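Wednesday, February 9, 2022

Woke before it was light and lay there listening to the rain come off the gutter, which I have been meaning to clear since we moved to Sunddale and which I will probably still be meaning to clear when the daffodils are over. The bread starter had risen right up to the cloth overnight, so that got me out of bed faster than any alarm would have. I do love that sour, appley smell first thing in the morning, even if it is an odd thing to love.

I baked two loaves. One came out beautifully, tall and dark with a good ear along the top, and the other spread sideways like it had given up. Same dough, same oven, same hour! I have been baking this bread for 10 years and I still can't tell you why one loaf behaves and its sister doesn't. The flat one is the one I ate, warm, with far too much butter, standing at the counter in my slippers, and I can report that it tasted every bit as good.

After that I sat down with the seed catalog from Bandedis. I promised myself I would be sensible this year. Last year I ordered nine kinds of tomato and had room for maybe half of them, and the rest lived in yogurt pots on the porch steps until I gave them away to anyone who walked past slowly enough. So this time it is one tomato, the yellow plum, and the runner beans, and a packet of the blue poppies that never come up for me. I know they won't come up. I put them on the list anyway, and then I added a second packet in case the first one was the problem.

The letter from Kimolport came in the noon mail. The cottage is ours for the last week of April, the same one as before, with the green door and the stove that smokes when the wind is from the west. I have been carrying that letter around in my cardigan pocket all afternoon like a schoolgirl. I want to walk out to the point at low tide again, and buy smoked fish from the shed on the quay, and read in the window seat until it is too dark to see the page. I would like to finish the puzzle we left there too - it had 2,000 pieces and nearly all of them were sky - though I suppose someone has long since put it back in its box.

Mussa was in a mood all day. She will be 15 this summer, or near enough, and she has decided that the only acceptable place for a cat in February is on top of the boiler cupboard. I lifted her down for her supper and she looked at me as if I had sold the house from under her. Later on she forgave me and came and leaned on my ankle while I did the dishes, so we are friends again.

Soup for dinner, the last of the leeks, and a slice off the good loaf. I meant to write to my sister and tell her about the cottage, but it got late and my hand was tired, so that will be for tomorrow. The rain has stopped now. I can hear the gutter still dripping, though, and I am pretending I can't.
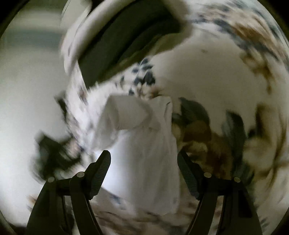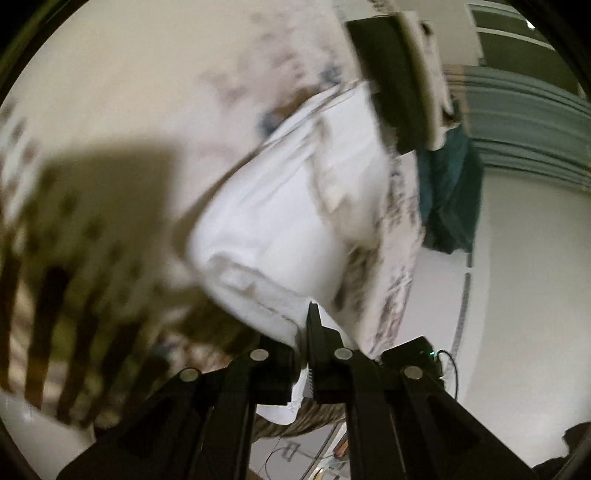 The bed and its bedding, and then some white fabric, all bunched up.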